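Picking blocks from a bin when the planner is slower than the arm
Speaker notes, with the slide numbers taken out
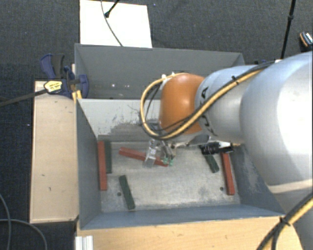
Talks / Control and planning

Start slowly. Say good afternoon, say the name of the project (Drisik) and go directly to the problem. The people in this room know what a motion planner is, so I don't define it.

The task on the opening slide is simple to say. There are red blocks and green blocks in a metal bin, and the arm must take them out one by one. Let the audience look for a moment. Then point to the red block under the green fingertips, and after that to the red one close to the right wall. The first is the kind of pick everybody shows in a video. The second is the kind this talk is about, because the block is nearly parallel to the wall and the fingers need a place to go.

Part one: what we had before

Our first software was one long program. It took an image, found the blocks, chose a grasp, planned the path, moved, and then began again. Every step waited for the step before. I wrote most of it, so I can say that it was not good.

Mention the numbers here, only once. On our test list of 80 picks, the old program finished 58 without help from a person. Pause. Say that most of the rest were not collisions. The program stopped by itself, with a message that no path was found, while a person could see a path with no difficulty.

If somebody asks now why, answer that it comes in the next part.

Part two: the bin is the obstacle

The planner knows the bin as a box with five sides. In our first model the walls were straight and had no thickness. The left wall in the picture slopes inward, and our model did not have this slope. For a block lying along that wall, the model gave us more space than we really had in one place and less in another. We corrected the model from measurements by hand, and I recommend this to everyone before any clever work on the algorithm.

Then the safety margin. We had one margin for everything, the same for the walls, the floor and the cables. A large margin is right when the arm comes in from above. It is wrong in the last part of the descent, where the fingertips must go near the floor or there is no grasp. We now keep 3 margins: one for free travel, one for inside the bin, and one for contact. The planner changes between them at fixed heights. This is not elegant, but it is easy to read in the log.

Speak about the cables at this point. Show with the hand the yellow and black bundle that makes a loop around the orange cap. A loop like this changes its shape when the wrist turns, and our robot model has no idea of it. We put a capsule around the loop, bigger than necessary, and we limited the wrist rotation. The limit costs us some grasps. We accept it.

(Drink water. The next part is longer.)

Part three: splitting the program

The new software has separate processes which talk by messages. Perception runs all the time and publishes a list of blocks, each with colour, pose and a confidence value. The grasp process reads the list and sorts the candidates. The planner takes the best candidate, but it also prepares the next one while the arm is still moving. The message layer is called Cuvach, and it is small enough that a new student can read it in one afternoon.

Perception: colour is the easy part. Red and dark green separate well, also with a cheap threshold. The metal is more difficult. A brushed floor with scuffs gives edges which are not edges of blocks, and the scraped area on the back wall does the same. At first we tried to filter these edges. Now we subtract a stored model of the empty bin, and we record it again when the light changes.

Partly hidden blocks: look at the green one on the right, which comes out from beneath the black device. If the view has an arm in it, the length of such a block cannot be measured, so perception must not guess it. We mark it as "incomplete" and the grasp process leaves it for later. In the old program the visible piece was taken as the full block, and the grasp centre was then wrong.

Timing: planning takes nearly 3 seconds for a block at the wall. The arm movement to the drop position is longer than this, so when the next plan is prepared in time, the arm does not wait. If perception reports that the block has moved, the plan is thrown away and we plan again. Do not show the timing diagram for too long. It was confusing at the rehearsal.

Part four: tools

Show Sinix, our replay viewer. It reads the log of one pick and plays the messages in order, with the planned path drawn over the bin model. Explain that every refused path is stored together with its reason and with the first pair of bodies that touched. Before, we had only "no path found". I believe this change saved us more time than the new planner.

The second tool is called Ñahui (say the name carefully). It makes random block arrangements in simulation and keeps those where the planner fails. We run it at night. In the morning there is a folder of difficult cases, and many of them have two blocks side by side along one wall, with no space for a finger between.

What is still open

We do not push blocks. When two of them lie together at the wall, a person would simply push one away first. Our planner treats all contact outside the grasp as forbidden, and to change this we need a model of how a block slides. Work on it begins in November.

The cable capsule is also open. I would like to learn its size from recorded movements, but at the moment it is a number in a file.

Questions likely to come: why not end-to-end learning (answer: we want to read the reason of each failure), and if the code is available (answer: the viewer yes, the rest after cleaning). Leave the contact slide on the screen during the questions.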